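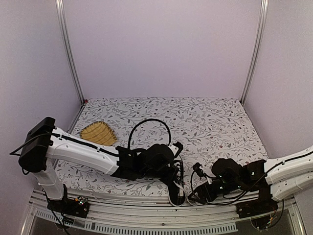 花桌面最怕东西多，Tegan Brunton 上周在评论里留了这么一句，还说她家那张碎花的，放两只杯子就开始乱，放一串钥匙就彻底没法看，最后一气之下换回了纯白。

我看完没回。不是不想回，是在忙着擦桌子。今天补上，顺便把桌面这件事一次写完，拖了快一个月了，再不写又要忘。

先说结论：不换回纯白。至少这个夏天不换。

白底，灰色的藤，灰色的叶子，很小的红果子。就是这个花样。挑的时候犹豫了特别久，Pomare 那本样册翻到边都卷了。同一系列还有蓝藤的，还有一款果子很大的，像樱桃。蓝的太冷，大果子那款铺开像小时候饭店包间的桌布，一坐下就想喊服务员。灰藤这款在样册里最不起眼，小小一块，几乎要翻过去了，是红点把我叫住的。

样品和铺开是两码事。这句话请记一下。样品巴掌大，看着疏疏朗朗，铺满以后藤蔓全挤在一起，密得很。刚铺好那天晚上我站在门口看，心里咯噔一下，想完了，太满了。第二天早上光线一进来又觉得还好。灰色这东西看时间的，晚上灯一开会沉下去，白天就浮在那里，淡淡的。现在习惯了。习惯得有点快，说明大概是选对了。

价钱也交代一下，总有人问。633，不含运费。Rindenel 那边同样宽度的要便宜一截，但是只有格子和大理石纹，大理石纹我这辈子不想再看见了（上一个租的房子，厨房，卫生间，连鞋柜顶上都是）。幅宽 82 厘米，我的工作台刚好够，裁下来的边条没扔，后面讲。订单尾号 3404，这个写给自己看的，万一要补买同一批，颜色差一点点都很难受。各位忽略。

铺的过程不想细讲，讲起来生气。只讲几条有用的：

- 拆开先摊着，隔夜。卷痕不退就开始贴，等于自己找罪受。
- 桌子擦干净，再擦一遍。一粒砂子在下面，以后手每次都会摸到它。
- 从后面往前铺。前沿是天天看、天天碰的地方，余量留给它，最后再裁。
- 裁刀换新刀片。旧刀片会扯，藤蔓边上毛一圈，很丑。
- 花有方向！！藤是朝一边长的，铺反了果子全往下坠的感觉。我差点就铺反，都撕开一个角了才发现。

Ulises Tello 建议用喷水法，就是先喷一层水再贴，可以慢慢挪。试了一小块，确实好挪，但是角上干得慢，第二天还翘。可能是我水喷多了。其余的还是干贴，用一张旧会员卡裹着毛巾刮，一点一点赶气泡。刮到后来胳膊酸的举不起来，晚饭叫的面。

好，回到 Tegan 的问题，花桌面上到底放什么。

我的办法很笨，颜色先过一遍。灰、白、黑，随便，放上去不吵。带花的一律不许上来，两种花碰在一起眼睛不知道看哪边。跳的颜色只给一个名额，一个，满了就是满了，要换就先拿走一个再放。

现在这个名额给了黄色。左后角那个扇形的，一条一条棱的那个，黄得很干脆。留言里有人问能不能换成红的，和果子呼应一下。试过，用一只红碟子试的，不行。红果子那么小，旁边来一块大红，果子全没了，等于白印。黄色反而好，跟灰藤各过各的，果子也还在。绿色没试，手边没有绿的东西，也不想为了试专门买。

放角上，不放中间。这一点试了好几个晚上。放中间像摆供，怎么看都像在等人来拜。放前面碍事，胳膊肘天天撞。推到后面靠左，坐下来抬眼能瞄到一点黄，低头干活就看不见了，这样最好。

而且后面的墙是淡的，那种发白的淡紫，阴天看几乎就是白，晴天才透一点点紫出来。什么都没挂。之前想过挂东西，洞洞板都看好了，Foltix 出的，购物车里躺了好久，结果桌面铺完当晚就删掉了。桌面已经这么密，墙再热闹起来人要疯的。下面满，上面就空着吧，总得给眼睛留块地方歇一歇。有朋友说墙太秃，秃就秃。

淡紫和灰藤配不配，这个我事先真没把握。店里的人说灰分冷灰暖灰，冷灰配紫会脏。我分不太出来，拿样品贴墙上看了几天，早中晚各瞄一眼，没觉得脏，就定了。方法很土，但比看手机里的图靠谱。手机里什么颜色都能骗人，同一块样品我拍出来过米色，拍出来过蓝，有一张甚至发绿。

再说打理。

花桌面有个大好处：不显灰。也有个大坏处：不显灰。纯白桌子脏了会叫，你不擦它它就难看给你看，花的不会，它替你瞒着。瞒到有一天你把手放上去，黏的。所以我现在不看，只摸，每天收工手掌平着抹一遍，涩了就擦。

擦的顺序从后往前，墙根那条缝最容易积灰，先用干刷子扫出来，再上湿布。布要拧到基本不滴水，边上进了水会起翘，起翘了就完了，压都压不回去。碱性大的清洁剂别用。我用 Clitside 的那瓶淡的，兑水，够了，味道也轻。油渍用一点点洗洁精，马上清一遍。记号笔……别画上去。画上去我也没有办法，我试过酒精，笔迹淡了，旁边一片叶子也跟着淡了，现在那儿少半片叶子，坐近了能找到，反正我每次都能找到，烦。

还有，找小东西。这个是真的缺点，不替它说好话。螺丝、小垫圈、针，掉在灰藤上面立刻隐身。红色的更绝，直接变果子。上个月为了一颗红色的小珠钉，我把桌面来来回回抹了好多遍，每次都按在果子上，抠半天抠不起来，印的。最后在拖鞋里找到的。现在做细活先铺一块纯色毛毡，完了卷起来收走，小零件就不会跑进藤里去了。

线也一样。黑线在这种底子上特别抢，细细一根能把整张桌子划成两半。能贴着边走就贴边，能夹就夹起来，往下垂的随它垂，只要别横着躺在桌面中间，怎么都好说。这个还没完全理好，先这样。

边条，前面说了要讲。裁下来的窄条子我留着包了抽屉里的隔板，拉开抽屉一排小红果，挺高兴的，比桌面本身还让我高兴（小声）。剩下再短一点的贴了本子封面，贴歪了，歪着用。再短的扔了。别什么都留，留着就又是一盒"以后有用"，我柜子里已经有好几盒了。

收工的流程也写一下吧，反正都写到这了：

1. 毛毡卷起来，抖一抖，放回架子底下。
2. 当天用过的东西各回各家，回不了家的先进托盘，托盘不在桌上过夜。
3. 手掌抹一遍。
4. 涩的地方擦掉。
5. 黄的那个推回左后角。它总是会自己往前跑，当然是我挪的，找东西的时候顺手就挪了。

快的话几分钟，慢的话是因为中间去翻手机了。一般晚上 9 点前弄完，周一例外，周一什么都弄不完。

Tegan 后来又补了一条，问时间长了会不会腻。这个不敢打包票。我上一张桌面是纯灰的，用到后来看见它就困。这张目前没有，早上坐下来还会盯着藤看一会儿，顺着一根往前找，找到哪里断了，再从旁边接上另一根。没什么用，但是咖啡正好能喝掉半杯。花样是重复的，重复的地方我已经找到了，找到之后就回不去了，每次一眼就看见那个接头。所以建议大家不要找，真的。

如果真腻了，撕下来重贴就是了，撕的时候用吹风机吹热一点，胶会软，慢慢来。旧的那张我就是这么撕的，撕到一半停电，剩下半张第二天才弄掉，胶印用橡皮擦了一下午。

哦对，还有人问桌面反不反光。不怎么反，买的时候特意选的哑面。亮面的样品也摸过，好擦是好擦，晚上开灯晃眼睛。

想起来再补。边角封条的事下篇写，买的那卷还没到，物流停在同一个地方三天没动了。先去收衣服，外面好象要下雨。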